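Can a machine do the washing-up yet? My gallery of small chores

I started this page in April after a long argument with my brother-in-law, who is convinced we'll all have a mechanical butler before his mortgage is paid off. I'm less sure (I've met my dishwasher), but I do love following it all, so this is where I keep the chores I've been reading and nattering about, starting with the smallest.
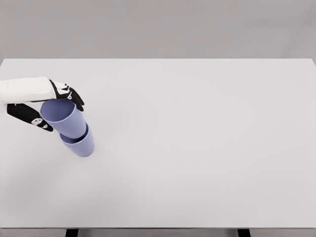 So my rule for the page is simple enough. I don't care about backflips or dancing. I want to know whether a machine can do the dull little jobs I do half asleep, the ones at home and the ones I used to do for a living in the shop at Hestwood, where I spent four years behind the counter and a good deal of that time stacking things, unstacking them and stacking them again because somebody wanted the one at the bottom.

Stacking cups is my favourite test, and people laugh when I say so. Have a go with your eyes shut! You've got to hold the top one firmly enough that it doesn't slip but gently enough that a thin one doesn't buckle, then get the narrow end of it into the wide end of the other, and then let go without dragging the whole lot sideways. My hands sort all that out while I'm wondering what's for tea.

A hand with fingers and a thumb has a lot of joints to keep in order, and I go back and forth on whether it's worth the bother. My old workmate Nicanor Bañuelos thinks it's daft. Give him a simple pincer any day, he says, or a suction cup, and spend the change on something useful. He may be right about cups. But my kitchen was laid out for people with thumbs: the tap, the drawer handles, that awful child-proof lid on the dishwasher tablets. I'd rather the machine fitted the kitchen than have to rip out the kitchen for the machine.

A lot of this gets practised in simulation first, and I've come round to that. A pretend cup can be dropped all night and you've nothing to sweep up in the morning. What I always want to know is how it gets on afterwards with a real cup, one with a bit of tea left in the bottom, next to a wet sponge and the post. A tidy table with just the two cups on it is a fair place to begin, mind you. I learned to drive in a car park.

Nicanor and I had our own contest one evening at Mukis, the café where he does the late shift. We used the paper cups from beside the water jug, 28 of them, one hand each, no helping with the other. I finished in 47 seconds and he was slower but neater, and he has not stopped mentioning the neater part. My stack leaned like anything. If a machine had done mine I'd have marked it down, so I suppose I should be fair when I'm grumbling about robots.

Where I've got to, for anyone who only came for the verdict:

Stacking matching cups: nearly there, I'd say, so long as they're all the same and somebody has set them out nicely.

Stacking my cups: not a chance. I own 10 mugs and no two are the same shape. One has a handle like a cauliflower.

Filling shop shelves: I'd believe it for boxes. For the Aguirre biscuits we used to sell, in those slippery packets that slide off each other if you so much as look at them, I'd want to see it with my own eyes.

Folding a fitted sheet: I can't do it either, so I'll let everyone off.

Clearing a table after a family dinner: this is the one I'm waiting for. Gravy, napkins, a toddler underneath, somebody still eating. Whoever cracks that can have my money.

My sister wants me to add hoovering, but I think that one's had plenty of attention. I'd sooner do window sills next, or changing a duvet cover. If you've worked alongside one of these machines in a shop or a café kitchen, do write and tell me how it went, especially the boring bits. A reader at Prerico has already promised me a long email about bottle crates and I'm looking forward to it more than I can say.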